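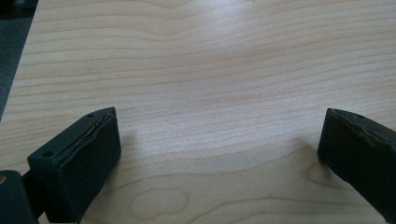 Huia Bolger inspected the table at the Bakthorpe office before signing for it. Top: pale wood, low gloss. Grain: fine, wavy, running roughly crosswise. She wrote the job number, 3,636, and paused.

"There's an eye in it," she said.

"A figure," said Wanting Cai. "Florkar permits up to two per top."
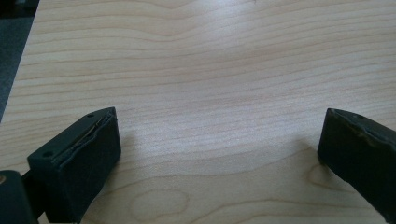
2 min read

Huia consulted the form. It had 18 boxes - scratches, dents, lifting - and none for being looked at. She ticked "other".

"Which way will it face?" asked Wanting.

"Towards the door," said Huia, and signed.

Comments

Myfanwy Morgan: I had a wardrobe like this.

Yayra Ofori: Does she keep it? Part two please.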